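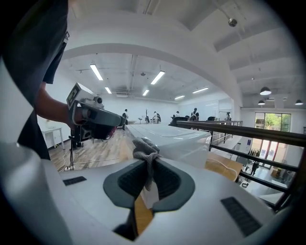
Oanh Ông told us she used to wipe her long white table with whatever rag was nearest, and the streaks only showed up once the ceiling lights were on. Glossy white tops do that. The method below is the one we use at Jalside for tables that get handled all day.

What you need

2 soft cloths, one for washing and one for drying
A bowl of lukewarm water
A few drops of dish soap
A dry brush or a hand vacuum for grit

Before you start

Clear the end of the table you plan to clean first. If there are cables on the floor nearby, move them back toward the wall so you can walk the full length of the table without stepping over them. Our upstairs room has a wood-plank floor, and a wet cloth should not be left on it.

Steps

1. Brush or vacuum the grit off the top. Do this dry. Grit under a damp cloth is what scratches a gloss finish.

2. Wet the first cloth and wring it out hard. A gray cloth is fine, but check it for crumbs before each pass, as they are harder to see than on white.

3. Start at the far end and work toward yourself in straight, overlapping strokes. Fold the cloth into a flat pad – a bunched cloth leaves wet ridges.

4. Rinse the cloth and go over the top again with plain water. Most streaks are soap that was left behind.

5. Dry with the second cloth right away, in the same direction.

6. Crouch at one end and look along the surface toward the lights. Dull patches need another pass with the dry cloth.

Upkeep

A dry wipe at the end of the day is enough between washes. We do the full wash every three days. Small side tables get the same treatment, legs included. Wash the cloths without fabric softener, which leaves a film, and replace them when the edges start to fray.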